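Bench and Supply Inspection, Shared Workroom, Jildale
January 19, 2018
By Halyna Lytvynenko

Marks used: OK, FIX, ASK. Anything marked FIX gets looked at again next time I come through. Anything marked ASK means I couldn't tell who to be cross with.

1. DOOR AND WALKWAY

1.1 Door opens all the way. OK
Comment: It does, if you lean. The mat has been turned around so the curled corner now faces the hinge side, where it trips people on the way out and leaves them alone on the way in. I'll accept this as progress.

1.2 Walkway clear to the back wall. FIX
Comment: Two folding chairs and a flattened Akar carton. The carton was there in July. It was marked FIX in July. It has since acquired a shopping list written on it in pencil, so people are apparently consulting it.

1.3 Light switches labeled. OK
Comment: Labeled and correct. The labels are in Venkatesh Subramaniam's handwriting, so anyone new will need a week or so to learn to read them.

1.4 Fire extinguisher on its hook, tag readable. OK
Comment: Coat removed from extinguisher. Please find another place for the coat.

2. POWER AND HEAT

2.1 No cords across the floor. OK

2.2 Power strips screwed to the bench and not daisy-chained. FIX
Comment: One strip plugged into another strip, second time running. The second strip was powering a radio. The radio is not essential equipment, whatever the note taped to it says.

2.3 Glue gun on its stand, unplugged when not in use. OK
Comment: Unplugged, on the stand, nozzle clean. I looked twice.

2.4 Heat gun stored with cord wrapped. ASK
Comment: Wrapped, but around the scissors as well. Getting to one means taking out the other.

2.5 Space heater, clear floor on all sides. FIX
Comment: It had a bag of packing paper for company. Bag moved during inspection. The heater is to stand by itself like the warning sticker tells it to.

3. BLADES AND HAND TOOLS

3.1 Utility knives closed and in the tray. OK

3.2 Spent blades in the blade tin, tin not overfull. FIX
Comment: The tin is full to the slot. Someone has carried on by leaving used blades on the lid in a tidy row, which I suppose shows a certain respect for order. New tin is on the shelf behind the old tin. It takes no training to swap them.

3.3 Scissors, large and small pairs. ASK
Comment: Large pair present (see heat gun). Small pair signed out to "me."

3.4 Tape dispenser, cutting edge guarded when parked. OK
Comment: Guard on. The dispenser itself was empty, so the guard was defending very little.

4. SHELVES AND STOCK

4.1 Nothing heavy above shoulder height. OK
Comment: The Pillai boxes have come down to the bottom shelf at last. Ashwin Alva moved them and would like this recorded. Recorded.

4.2 Stock sheet agrees with the shelf. FIX
Comment: The sheet says 700 mailing labels. The shelf says one opened packet and a rubber band. Either we had a very busy month or somebody copied the last line down without turning around to look. Stock sheet to be filled in while standing at the shelf.

4.3 Bins labeled on the front. FIX
Comment: Mostly. The Istovia bin is labeled on the underside. To read it you pick it up and tip it, and then you know exactly what was in it.

4.4 Liquids upright, caps on. OK

5. TAPE AND SMALL PARTS

5.1 Colored tape goes back on the peg at the end of the job. FIX
Comment: The peg was bare. The peg is long, it is at hand height, and it is the easiest instruction on this list. A roll of tape has a hole through the middle of it. I've always felt the design was trying to tell us something.

5.2 Small plastic pieces kept in the lidded box, sorted by color or by type. FIX
Comment: I don't mind which. Pick one and write it on the lid. At the moment the lid says "BITS," and the contents bear that out.

5.3 Worktop cleared of tape and parts before anyone leaves. FIX 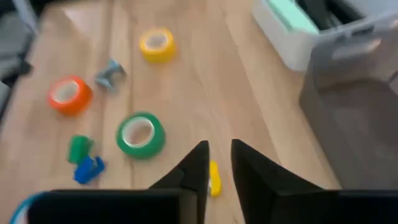

Thenmozhi Rajan wrote back on the draft that she'd argue with 5.3, because she leaves the colors out on purpose when she is halfway through marking up a job, and walking yellow, orange and green to the peg and back every time the phone rings is how the wrong color ends up on the wrong box. She'd also like it known that the lidded box has a lid that takes both hands and some language.

Reply to that: Fair on the phone. The item says "before anyone leaves," and answering the phone isn't leaving. Halfway through a job is allowed. Halfway through a job with your coat on is a FIX. For the loose parts I've changed the wording to "box or shallow tray," so a bit of green or blue plastic the size of a clip has somewhere to go that isn't bare wood, where sooner or later a sleeve sends it to the floor. The small pieces bother me more than the tape does. Yellow tape announces itself. A grayish piece on a pale wood top can sit there until somebody puts a box down on it.

5.4 Tape ends folded over. ASK
Comment: Opinion is divided. I fold mine. Others pick at the roll with a thumbnail until it comes off in a thin strip and then blame the tape.

5.5 Color key posted and current. FIX
Comment: The key is posted. It explains red, which we ran out of, and gives two meanings for green. Manikandan Sastry has the original file and has been asked for it. Until it turns up, ask the person who taped the box.

5.6 Rolls stored flat or hung, away from the heater. OK
Comment: Spare rolls are in the drawer, well away. The drawer sticks. Lift, then pull.

6. FLOOR AND WASTE

6.1 Floor swept under benches. OK
Comment: Swept as far as a short broom reaches.

6.2 Cardboard flattened and taken out. FIX
Comment: Flattened, yes. See 1.2 for the other half.

6.3 Bin emptied, new bag in. OK

6.4 First aid box complete. FIX
Comment: Bandages low. Somebody has been using the cloth tape from it to hold up the calendar. The calendar is last year's, so both can come down together.

TO DO BEFORE THE NEXT ROUND

Swap the blade tin. Anyone.
Akar carton out of the walkway, list copied first if anybody still needs the items. Anyone taller than the carton.
Second power strip removed. Venkatesh.
Color key, one meaning per color. Manikandan.
Istovia bin labeled on the front. Ashwin.
Shallow tray for small parts, placed within reach of the worktop. Thenmozhi has offered one from home and says it is only slightly bent.
Bandages and cloth tape on the next order. Me.
Small scissors returned by "me." Not me.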